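Clomimden Teleoperation Station – User Manual
Section 4: Recording a task by remote control

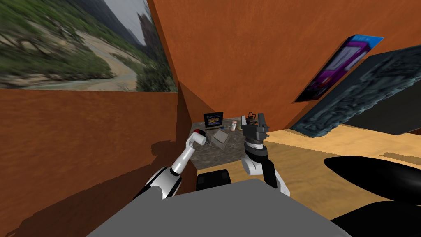
Recording starts in the simulator. Every new operator completes 19 practice episodes there before being signed on to a physical station, and the task files used for practice are the same ones used afterward. The view you work from is the robot's own, looking out over the gray top of its body toward the table, with an arm coming in from each side. Learn which gripper is which before you move anything. In the corner-table task the left arm carries a white gripper with a red-and-black tip, and the right arm carries a dark gray parallel gripper with two fingers. The small laptop stands at the back left of the table and the flat square tray lies in front of it and to its right, so the left arm has the shorter reach to both. The small bottle with the pinkish cap is to the right of the tray and is normally assigned to the right arm.

4.1 Before you begin

You need:

A station account with recording rights (see Section 2).
Both hand controllers, charged and paired.
The foot pedal, plugged into the left-hand port of the operator console.
A task card. Task cards are issued by Eirlys Pugh and carry the task name, the start layout and the end condition.

Read the whole task card first. If the end condition is not clear to you, ask. An episode recorded against the wrong end condition cannot be relabeled later.

4.2 Starting a session

1. Log in at the console and choose Record from the main menu.

2. Enter the task name exactly as it is printed on the card. Names are case sensitive.

3. Choose Simulated or Physical. The default is Simulated.

4. Wait for both arm indicators to turn green. Loading a room with many wall textures takes longer than loading a plain one.

5. Press Home. Both arms move to the start pose. Keep your hands off the controllers until the console shows READY.

6. Check the layout against the task card. Object positions are shuffled a little between episodes, but every object on the card should be present. If one is missing, press Reload.

Note: Wall pictures, posters and floor surfaces are changed at random between sessions. They are not part of the task and do not appear on the card.

4.3 Linking the controllers

The arms do not follow your hands until you link them. Link one side at a time the first few times you do this.

1. Hold the left controller in front of you at elbow height, with your wrist straight.

2. Squeeze and hold the side button. The left arm indicator changes from green to blue.

3. Move your hand slowly a short distance in each direction and watch the arm follow.

4. Repeat for the right side.

5. To reposition your hand without moving the arm, release the side button, move your hand, and squeeze again. This is called clutching. You will do it often on tasks with a long reach.

The trigger under your index finger closes the gripper. Releasing it opens the gripper fully. There is no way to lock the gripper closed, so keep the trigger held for as long as the robot is carrying something.

CAUTION: On a physical station, never link a controller while anyone is inside the marked floor area. Use the red stop button on the console if someone walks in. Pressing the pedal stops the recording but does not stop the arms.

4.4 Recording an episode

1. With both arms linked and still, press the pedal once. A tone sounds and the frame counter starts.

2. Carry out the task at a steady pace. Short pauses are fine. Long ones are not – the policy learns the pause along with everything else.

3. Approach small objects from above or from the side, whichever the card says. Do not switch between the two from one episode to the next.

4. Keep the arm you are not using out of the way, but leave it linked.

5. When the end condition is met, open the gripper, draw the arm back clear of the object, and hold still.

6. Press the pedal again. The tone sounds twice.

7. Mark the episode Keep, Discard or Review.

Use Review if the task was completed but you are not happy with part of it, such as a second attempt at a grasp. Aled James goes through the Review list and may move an episode to either of the other two.

Note: An episode stops by itself at 575 frames. If you reach this limit regularly, slow clutching is the usual cause. Practice the reach without recording until it takes two or three clutches at most.

4.5 Depth and contact

Distance is harder to judge from the robot's view than most new operators expect. Watch the gap between the fingertips and the table surface, and lower the gripper in small steps. Turning on Contact Tint (Settings, Display) colors the fingertips when they touch something. It is available in the simulator only and is never saved in the recorded frames.

In the simulator, pressing a gripper hard into the table makes the arm shake. Lift it straight up and wait for the shaking to stop. Mark the episode Discard.

4.6 How many episodes to record

A standard task needs 100 kept episodes, split among at least three operators. Do not record more than 17 in one sitting. Take a proper break and home the arms again before the next set.

4.7 Problems

Arm indicator stays yellow: The controller has lost tracking. Hold it in clear view of the console sensor and press Home.

Arm follows in the wrong direction: You linked while facing away from the console. Release both side buttons, face the console and link again.

Object falls off the table: Stop, mark Discard, and press Reload.

Episode does not appear in the list: Press Sync. If it is still missing after that, write down the task name and contact Tudur Ruddock before you close the session. Unsynced episodes are deleted at log-out.

Section revised 2023-07-08. Go to Section 5 for teaching by hand – moving the physical arms directly with the joints released.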